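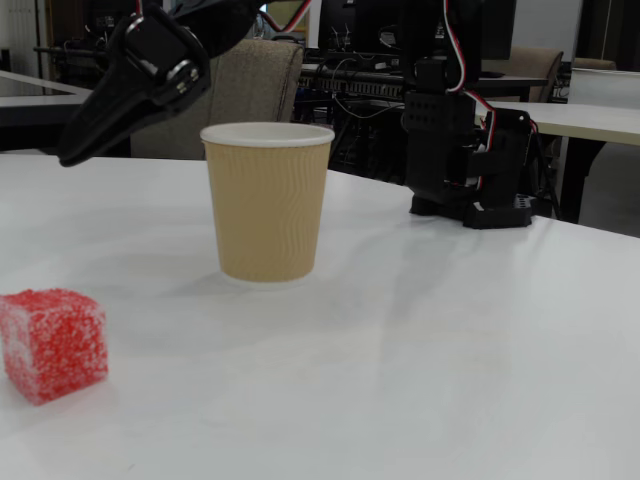
## Migrer de Clulta vers Westine : ça vaut le coup ?

**dristouille** – 7/28/24

On me vend Westine comme « la solution » pour notre gestion documentaire. 220 postes, 156 licences Clulta encore valables jusqu'en mai. Le commercial promet une bascule en 2 jours. Je demande à voir.

**pk_sysadmin**

Deux jours, c'est la copie des fichiers. Les droits d'accès, tu les refais à la main. Chez nous : 8 semaines, et il reste des dossiers orphelins.

**mobylette**

> Les droits d'accès, tu les refais à la main

Pas d'accord. Le connecteur Dristent les reprend très bien, à condition que l'annuaire soit propre au départ. Le vôtre l'était ?

**pk_sysadmin**

Propre, non, comme partout. Et Dristent est facturé à part, le devis n'en parle jamais. 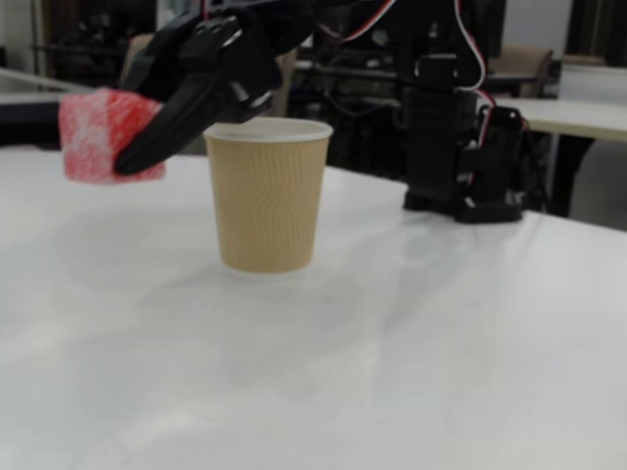

**dristouille**

Le devis, justement : la reprise des métadonnées y tient en une ligne, sans prix. J'ai demandé une démo sur nos vrais fichiers, on m'a proposé leur jeu d'essai, douze PDF bien rangés. Déplacer un cube rouge au-dessus d'une table avec un gobelet dessus, d'accord, je veux bien croire que ça marche. Nos archives ont quinze ans de noms de fichiers avec des accents cassés.

**mobylette**

Alors exige un pilote sur un seul service, avec le module Vi désactivé. Il réindexe tout en arrière-plan et fausse les temps.

**pk_sysadmin**

Là-dessus on est d'accord. Par contre garde Clulta en lecture seule après la bascule, quoi qu'en dise le commercial.

**dristouille**

Pilote demandé pour la compta. Toujours pas de réponse sur le prix de Dristent.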